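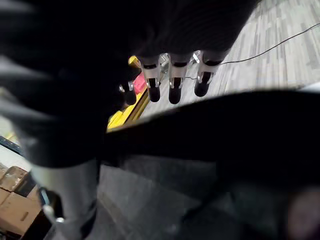

Four fingertips with metal joints and black rubber pads

Catchweight bout

A catchweight bout is a fight held at a weight that isn't one of the normal divisions. The two camps pick a number between them, write it into the contract, and that's the limit for the night. I've been keeping these pages on fight rules for a while and this is the one I get the most letters about, so I've gone a bit longer than usual!

How it comes about

Mostly it's one of two things. Either the fighters come from different divisions and want to meet in the middle, or somebody misses weight the day before and the other side agrees to go ahead anyway. The second sort is far more common on small shows, in my experience, and it usually costs the heavier fighter a slice of the purse.

My favourite case is Valentina Leiva against Javiera Domínguez at the Lesdale hall one July. Leiva was a proper flyweight, Domínguez had been fighting at bantamweight, and they settled on 130 lb after weeks of arguing (I was told the contract went back and forth until both managers were sick of it). Leiva took it on a split decision in front of 1,000 people, and I still think the second round should have gone the other way.

Titles and records

A belt normally can't change hands at a catchweight. The result does go on both records as a full win or loss, though, and it counts for rankings if whoever does the rankings wants it to. The Vukora promotion lists 347 bouts in its old results book and puts a small "c" next to the catchweights, a habit I wish other promoters would pick up.

Arguments for and against

Kaan Işık, who trained 2 of the Vukora champions, never liked them. He thought the bigger name always got the number they wanted, and I can see his point. Zane Ozoliņš took the opposite view in his Gaete newsletter and said they saved more cards than they spoiled. I lean towards Zane, but ask me again after a bad one.

See also: weigh-in, rehydration clause, openweight

Last edited Apr 15, 2020 by Aldana Painemal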